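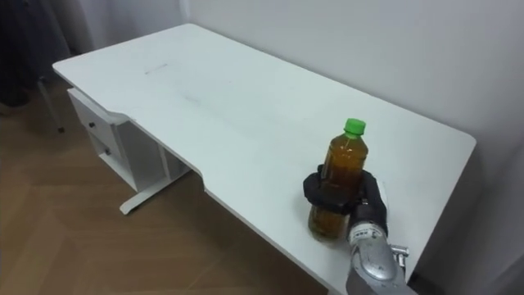 White desk with a curved front edge, against the wall

Pretgate Community > Homes & Property > Buying > Holiday homes

Buying a furnished holiday house, what should be in the contract?

My offer on a place just outside Okel has been accepted and I can hardly sit still! It's a 3 bedroom house on two floors with a covered terrace and a view over the fields. The listing says "sold furnished" and that's all it says. The agent (Hornico) tells me everything stays, but the draft contract only mentions "furniture and fittings." We sign the preliminary contract in 4 weeks. How detailed should I get? I don't want to annoy the seller over teaspoons, but I'd love to keep the big dining table and the outdoor furniture. Also, has anyone rented their place out in the off months? Is it worth the trouble?

posted by terrace_dreamer

okel_bound
Congratulations, it's a lovely area and you'll be so happy there! Get an inventory, room by room, and have it attached to the contract as a signed annex. Ours ran to 5 pages and the seller didn't mind one bit, in fact she was the one who remembered the garden hoses. List anything you would be upset to find gone: the table, terrace chairs, appliances with their model numbers, curtains, light fixtures, the awning if there is one. Teaspoons can go under "kitchenware as seen."

Then ask for a second walk-through on the morning you get the keys, before the money is released. Bring the list and tick things off. Have them show you the water shutoff and the fuse box while you're at it, you'll be glad in January!

One more thing, ask your lawyer if the furniture should have its own price in the contract. In some places that changes the tax you pay on the house, and in others it makes no difference at all. Worth one email.

Posted Aug 5, 2025

bluegate
just take photos of everything on your next visit. worked for us

hillside_happy
Seconding the annex, and photos are great alongside it, but get the list signed too.

On renting: we do it and I love it! We had guests for about 60 nights last year, mostly couples and walkers, and it paid for the gardener and the insurance. Check first that you're allowed to. You may need a permit, and if the house shares a road or a pool with neighbors there can be rules on short stays. Your insurer has to know as well. We use a small local outfit called Mikuš for keys and cleaning, and they send a note after every stay. I'd give yourself one full season there before deciding, you'll want it all to yourself at first!

Comments

sunporch: Saving this, we're viewing two houses next month and hadn't thought about the annex at all.

terrace_dreamer: Thank you all so much! Emailed the lawyer and the agent tonight. The table is going on line one.

okel_bound: Good! Put the awning on line two.

marten_lane: Does the annex need to be translated if the contract is in two languages?

hillside_happy: Ours was in both, the lawyer handled it.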